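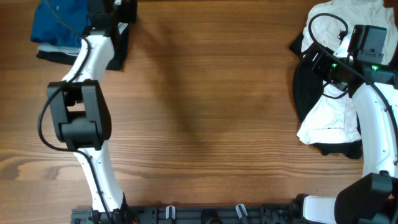 Lab notebook, May
Entry by Dimas Goh. Rajkumari, please add your remarks at the bottom, not between my lines like last time.

Subject: laundry task, folding from pile to stack. Is it a chore the machine can do yet?

Started 9:40. Both arms homed at first try. Left wrist made the small clicking noise again when rotating past the middle. I tightened the two screws at the cable holder and the noise is less, but it is still there. I write it here so that I don't forget it, because in the last entry I forgot it.

Setup is the same as before: loose clothes on the right side, folded stack on the left side, middle of the table kept free for folding. Policy is the Kalen checkpoint, the one which Rajkumari trained over the long weekend. For comparison I have also the older Relano checkpoint, but today I ran it only in the last hour.

What we have now in numbers. The training set has 577 episodes in total, all by teleoperation. From these, 258 are with dark garments. I wanted to know this number because of the problem I describe below. I was thinking the dark clothes are very few in the data and it explains everything. They are not few. So the explanation must be somewhere else and I have to apologize to Rajkumari, whom I blamed a little bit at lunch.

Morning runs

I did 12 runs with Kalen. One run means: take one garment from the pile, bring it to the middle, fold it, put it on the stack. I count a run as good only if I would not touch the garment afterwards. This is a strict rule. My mother would use a stricter one.

Good: 4.
The other ones are failures of different kinds and I think the kinds are more interesting than the number.

First kind, two layers grasped together. When a light garment lies on top of a black one, the gripper closes on the light one and takes the black one also. Then both arrive to the middle as one package. The policy does not notice. It folds the package very nicely, and I must say the fold was straighter than many single folds. But it is two garments, and one of them is inside the other like filling in a sandwich.

Second kind, the sleeve. The arm releases, the sleeve sticks out from the side, and the policy continues to the next step as if the sleeve is not existing. I tried to stop and restart from the same state. It did the same mistake in the same place. Restarting is not a cure.

Third kind, the placing. Garment is folded well, then it is put on the stack too far to one side and the upper part slides. Buttons make this worse. A button under the finger gives a false feeling of a good grip (the current rises early), so the gripper stops closing and the cloth is held by almost nothing. I saw it in the logs very clearly. I put the plot in the shared folder under "buttons".

Black on black

This is the part I want to keep for the group meeting. When both upper and lower garment are dark, the policy cannot find the edge. I can also not find it so easily in the wrist camera view, to be fair. With my own eyes at the table it is no problem, I only move my head a little. The wrist camera can move too, but the policy never learned to look. In our teleoperation episodes the operator was standing near the table and looking at the clothes directly, so the camera was never moved for looking, only for grasping. I think this is the real reason, and more episodes of the same type will not help us.

Proposal: in the next recording, the operator sees only through the cameras. It will be slow and everybody will complain. I will be the first operator so that I complain first.

Also light. The shadow in the middle of the table is moving with the hour and with the person who walks past the window side. On the wood it is soft, but for dark cloth it makes the border disappear more. I switched on the Liew lamp from 11:15 and the edge detection was a little better on the dark items and a little worse on the white ones, where the folds became flat and overexposed. I did not find one setting which is good for both. Maybe two lamps at lower power. To try.

Afternoon

Relano checkpoint, short test only. It is slower and it does fewer strange things. It also refuses more: it goes above the pile, waits, goes back, waits again. One time it waited so long that I checked if the network cable is out. It was in. I did not make statistics, because I changed the lamp two times between and the comparison would not be honest.

Then I folded the same clothes by hand to have a reference. I am not a fast folder and I was still much faster than the machine, and I was talking on the phone during it. I want this to be written somewhere, since the visitors from Plivex will ask "when can we have it in the hotel laundry" and I would like us to give all the same answer.

My answer for today: flat items of one color, taken one by one, placed ready in front of the machine, yes, with a person coming to check. Pile from the dryer, mixed, with dark items, no. And the separating of the pile is the real work. Folding itself is for the machine the more easy half. At home I always thought it is the opposite.

Small things
- Cable on the left arm makes a wide loop on the outside. It did not catch anything today, but I would like it shorter.
- Gripper fingers collect lint. I cleaned them at noon with tape. After this the slipping was less, so please clean before every session and write it in the log.
- Emergency stop tested, works.
- We need more clothes. The policy knows these ones too well, and I know them too well also.

Remarks R. Goel:
Apology accepted. On the two-layer grasp: did you try lifting higher before moving to the middle? In my runs the lower garment often fell off by itself at a bigger height. It is not elegant, but a person does also shake the shirt. I agree on camera-only recording. I do not agree that Relano "refuses". It has a lower threshold for retry and I can change it, please leave the file alone until I come.

D.G.: Did not try the higher lift. Will do it tomorrow morning before the light changes, same 12 runs, lamp off. File is left alone.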